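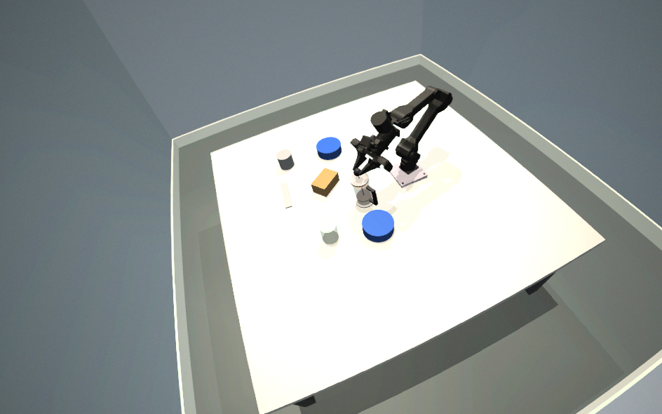
Farnbridge FB-200 Station Alerting Unit

The Farnbridge FB-200 receives the call from your dispatch center and passes it to every room of the fire station. It opens the tones, turns on the lights in the sleeping area and prints the call sheet at the watch desk. It is made for full-time stations and also for stations where the crew comes from home.

One unit controls up to 19 speakers and lights. For bigger stations, two units can be joined with the link cable (sold separately).

The night tone begins softly and rises to full level in a few seconds. Many crews asked us for this. The officer in charge can set the starting level from the front panel, without a password. All other settings need the key.

If the main network line fails, the unit changes to the radio path by itself and shows a yellow lamp. The internal battery holds the unit for 55 minutes. Please test the battery every month.

Technical data
Model: FB-200
Outputs: 19
Memory: last 2000 calls, with time of receipt
Battery: sealed, changeable by the user
Mounting: wall or rack
Color: gray

In the box
Main unit, wall bracket, two keys, power cable, printed manual

Not included: printer, speakers, link cable

Stations that still use the older Bostudex receiver can keep their speaker wiring. An adapter plate is available, please ask before you order.

Delivery is from our Otance warehouse. Installation and half-day training for the crew can be added to the order.

Questions about price: Olga Campos, sales
Questions about wiring: Aravind Kurup, technical support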